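What I learned from a year of award nights

Last July I got an email saying that I was on the shortlist for the Lidulo Newcomer Award. I read it on the bus and I thought it was advertising. Then I saw my name written correctly, both parts, and I understood somebody had really typed it.

For readers who are new on this blog: I run a small evening program where people who moved here can practice job interviews. We started with 9 people in one room of the Nama community center. I never thought about awards. My former student Emiko Kubo filled in the nomination form and did not tell me until it was sent. She is now working in a hospital office and she has much better grammar than me, so the form was very convincing.

How the voting works

The public vote is open for three weeks. Everybody on the shortlist gets a page with a photo and a text of 150 words. It is strange to ask people to vote for you. In my country we would find this a little shameful, and in the first week I asked only my sister. Emiko wrote to the whole class list and also to her church, and after this the number began to move. At the end I had 2,530 votes. The winner had many more, and she deserved them. She opened a dental clinic for people without insurance, and I voted for her myself on the last day.

There is also a jury, and they call you by phone. My call was at 8 in the morning and I was still making lunch for my son. They asked what I would change in the program if I had more money. I said chairs. Later I thought of many better answers, but we did need chairs.

The ceremony

It was in the Tanoli Hall, in the evening, and we were 11 finalists on the stage. I wore my dark green dress, which is from my cousin's wedding and a bit tight now. The speeches were long, but some of them I still remember. An older man who repairs violins talked for only one minute. He thanked the neighbor who drove him to his English class for two winters, and then he sat down. I think many people in the room have had such a neighbor.

I did not win, but all finalists got a certificate and dinner. At my table was a woman from Clusska, a company that makes packaging, and she asked me how she can hire from our program. We spoke until they started to take away the tablecloths. Two of my students are working there now - one in the warehouse and one in accounting.
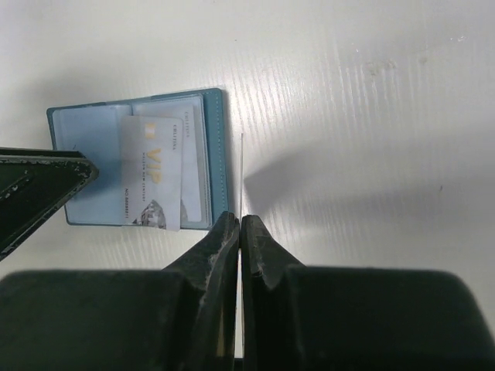 If somebody nominates you

Say yes, even if you feel you did not do enough. I waited four days before I answered, and I nearly missed the deadline. Ask a friend to write your short text, because it is difficult to say good things about yourself in a second language. I tried it alone and it sounded like a list of furniture.

Prepare two or three sentences for the stage also when you are sure you will not win. I had nothing ready, and when the host gave me the microphone I said "thank you for the soup." People laughed in a kind way, and the soup was good.

The next nomination period opens in spring. I already have a person in mind, and this time it is my turn to fill in the form and say nothing. She reads this blog sometimes, so I will stop writing about it now.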